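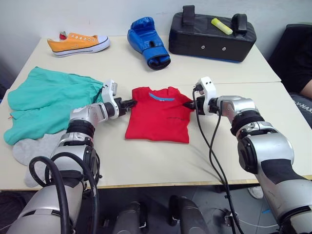 Folding shirts by teleop, anyone else hooked?

Posted by harshpal, Sunday, December 28, 2025

We've been at t-shirt folding at Brinthorpe for 14 sessions now and I am completely sold on it as a first task. The red shirt is our favourite because the light blue collar shows up so well against it, and you always know which end is the neck when you're driving both arms. Up to 294 demos, all done by remote control, two arms, same table. I'd love to hear how other people do the last bit, where both grippers go to the sides of the folded shirt and you square it up. Mine come out lovely or they come out like a samosa.

lenka_b
Ooh, nice fold! For squaring up I bring both grippers down together and stop for a moment before I pull. If one side lands first the whole shirt turns and you spend ages chasing it round the table.

guvend
I'd bin half of those demos, sorry. 294 from one operator on one shirt teaches the arms that one shirt. We had 74 at Hovthorpe with mixed clothes and mixed drivers and it coped better with things it hadn't met.

harshpal
Fair, but they aren't all the red one! There's a green top that gets its turn as well, and that one is a beast. No idea where the sleeves are half the time.

Ilgın Ş
Have you tried guiding the arms by hand instead? I find remote control so fiddly with cloth. With my hands on the arm I can feel when the finger is pushing into the table and ease off, and my folds are much quicker.

lenka_b
Quicker yes, but then your own hands and sleeves are all over the camera view. We did a whole week like that on the Nouri arms and threw it away.

Ilgın Ş
Depends where the camera is! Ours looks down from the side and I stand behind. Not one spoiled run so far.

guvend
Side camera would lose the far sleeve, wouldn't it?

Ilgın Ş
Sometimes. I still prefer it.

saadet_y
Keep the messy ones, Harsh. If you fluff a grab, let go, back off and have another go in the same recording. We had a policy that folded beautifully until it missed a corner, then it just carried on folding air. Adding demos with a missed grab and a retry sorted most of that, and they're great fun to drive.

guvend
Agree with Saadet on retries. Not on keeping everything though. Anything where you sat there thinking for ten seconds, cut it.

harshpal
Right, retries it is! I've got 2 more afternoons on the arms before January so I'll do the green top with deliberate misses and put the numbers up. Lenka, when you stop before the pull, do you have the fingers already closed or still open?

lenka_b
Open and just touching, then close both at once.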